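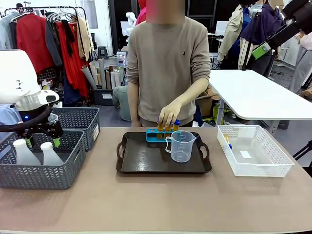
Home testing kits for well water - worth it or a con?

quillback
Posted 8:40 am
We moved out past Milham last January and the house is on a private well. The seller left us a folder with one lab sheet in it and most of the numbers have faded. My brother-in-law swears by the Plititz kits, the ones with the little vials and a colour card. They want 40 quid for a box. I'm struggling to see how a colour card tells me anything I'd want to drink on. Has anyone compared one with a proper lab result?

fenwader
I did, sort of. Bought the Plititz box and sent a sample to Bainbridge the same morning. Hardness came out close enough. Iron was a mile off, the card said none and the lab said plenty. I already knew which to believe, the bath was orange.

tin_kettle
One comparison proves nothing though. Did you run the tap first? Did you fill the lab bottle to the top and keep it cool? Half the people who say the kits are rubbish haven't read the leaflet.

fenwader
Yes, yes and yes. I can read a leaflet.

quillback
What worries me more is bacteria. The box says "results in 30 hours" and then in tiny print "indicative only". So what am I paying for?
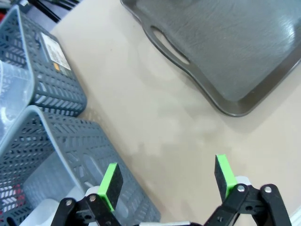 And the leaflet tells you to keep the vial somewhere evenly warm for the whole time. In our house? In January? The airing cupboard goes from tropical to freezing depending on who's had a shower.

oldpumpman
Had wells all my life. Don't bother with kits for bacteria, full stop. Ring the council, ask who they use, pay for the proper test. Then do it again after heavy rain. A clean result in a dry spell doesn't tell you much if the cap is cracked and the field drains towards you.

tin_kettle
Council told me to find my own lab, so that's not the easy answer it sounds like. Depends where you live. I'd still keep a kit in for pH and nitrate, just to see if something has shifted between lab tests.

marrowfat
Can we talk about Hamaseck while we're here? Their rep did a "free" test at our kitchen table, put some drops in a glass, it went cloudy, and five minutes later he was quoting me for a filter. The drops were for hardness! We live on chalk! Of course it went cloudy.

fenwader
Same bloke, I'd bet. What was the quote?

marrowfat
507 plus fitting. And new cartridges every 8 months, which he only mentioned on his way out the door.

oldpumpman
Never buy a filter from the person who did the test.

tin_kettle
Bit harsh, some of them are decent. But get the lab sheet first and make them tell you which number on it the filter is meant to bring down.

quillback
Right, I've asked Bainbridge to send the bottles. Skipping the kit for now - tin_kettle, I might come round to it for nitrate, there's a lot of muck spreading up the lane. Does anyone know if they want the sample from the kitchen tap or straight off the pump?

oldpumpman
Both, if you can stand paying twice. Kitchen tap if you can't.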